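How to Chart a Football Game From the Stands

Salline Youth Football Handbook, Section 2: Game Charting
Revised October 14, 2022

Charting is the practice of writing down every offensive play as it happens, along with the situation in which it was called. A complete chart allows the coaching staff to study an opponent's habits without waiting for game film. The procedure below is used by all clubs in the Salline league and may be followed by any adult or student who knows the basic rules of the game.

What You Will Need

A clipboard with a cover sheet
Three blank chart forms per half
Two pencils and an eraser
A printed roster for each team
A seat near midfield, at least ten rows up

Ink is not permitted on league forms. Seats behind the end zone give a good view of line splits but make it difficult to judge yardage, and should be used only when midfield seating is full.

Before Kickoff

Fill in the top of each form with the opponent, the site, and the half. Number the forms in the corner. During warmups, compare the printed roster with the jerseys on the field and correct any changes. Ondside and Vutadgate have both reissued numbers since the preseason roster was printed, and charts from those games should be checked with particular care.

Agree with your partner on who will watch and who will write. The watcher calls out each item aloud in the order of the columns. The writer keeps eyes on the form and does not look up until the play is recorded.

Recording Each Play

Step 1. Write the down, the distance, and the yard line before the huddle breaks. Use a minus sign for the offense's own side of the field. A first down at a team's own 39 is written 1-10, -39.

Step 2. Note the hash mark as L, M, or R, always from the point of view of the offense.

Step 3. Record the backfield set and the number of receivers on each side. Formations should be written as they stand at the snap. If a player goes in motion, add an arrow beside his number.

Step 4. Watch the guards. On most running plays the guards will show the direction of the run before the ball carrier does. Mark a pulling guard with a circled P and the side to which he pulled.

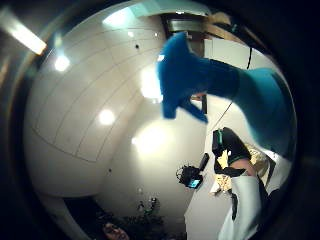
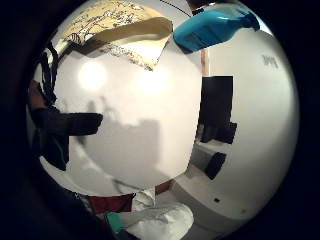 Step 5. Write the result. For a run, give the ball carrier's number, the gap, and the yards gained or lost. For a pass, give the intended receiver, the route if it was clear, and C, I, or X for complete, incomplete, or intercepted.

Step 6. Enter penalties on the same line as the play and underline them. A play wiped out by a penalty still receives a full line, as the call itself is useful to the staff.

If you miss an item, leave the space blank and go on to the next play. Blanks may be filled in at halftime from the partner's memory, but only if both partners agree. Guesses should never be entered.

At Halftime

Count the runs and passes on first down. Draw a star beside any formation used more than twice with the same result. The staff has little time at the break — one short sheet with the starred formations is sufficient, delivered to the assistant at the locker room door.

After the Game

Add up the yardage by play type and compare the total with the official scorer's sheet. Small differences are common, usually from the spotting of the ball. As a guide, the sample chart kept by the league covers a game between Vashisht and Ondside in which Ondside ran for 145 yards on 40 carries. New charters are encouraged to copy its layout for their first few games.

Where the totals do not agree, check the sacks first. The league counts a sack as lost passing yardage at every age level, and charters used to high school scoring often enter it as a run.

Submitting the Chart

Place the forms in number order with the cover sheet on top. Both partners must sign the cover sheet. Charts are due at the league office by noon on the second day after the game. Late charts will be accepted and filed but may not reach the staff before the next week's practice plan is set.

Requests for blank forms should be made at the office in Salline.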